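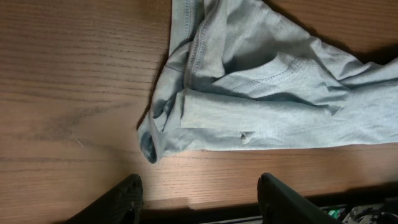
Seams and hems give the planner its first clues. A blue garment at Clerport's test bench.

Features > Software > Handling
Search articles
News Features Reviews Back issues

Folding, one decision at a time

Uwe Hagedorn has spent most of his working life on code that moves rigid parts. In March he joined Clerport to work on laundry, and the first thing he threw out was the shape model.

"A box has six sides wherever you put it down," he says. "A shirt has whatever it has."

The software, called Kilteo, runs in 3 stages. The first marks edges, seams and openings in the wrist camera's picture. The second scores places to grip. The third plans the arm's path and checks it against the table height.

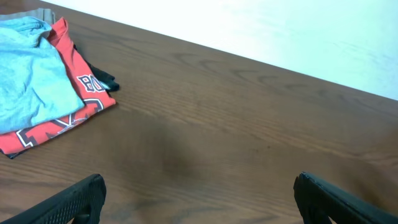 The folded pile, with the gripper open.

Piles are hard for the first stage. Bold print on a shirt has stronger edges than the fold beside it, and early versions of Kilteo kept choosing the lettering. Hagedorn's team retrained the edge finder on 101 garments, many of them printed, and told it to weigh shadow more heavily than colour.

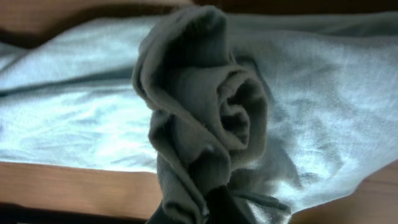
A sock in the grip, pale blue cloth behind.

Small items bring a different problem. Once a sock is lifted it can fill most of the view, so the planner has little else to go by. Kilteo keeps the last 2 clear views from before the grip and works from those until the item is down again. Stüber, which supplies the motion library, had to add a slower lift for this.

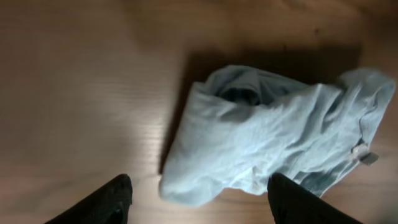 Light blue cloth bunched on the table. The dark opening and the small tag are both useful landmarks.

Labels help more than the team expected – they are sewn into seams, so finding one narrows down which part of the garment is showing. A dark hollow is less certain. It could be a sleeve or a collar, and the software holds both guesses until a new view settles it.

A trial at Rivwood's laundry is planned with 4 arms. Hagedorn is still rewriting the scoring stage.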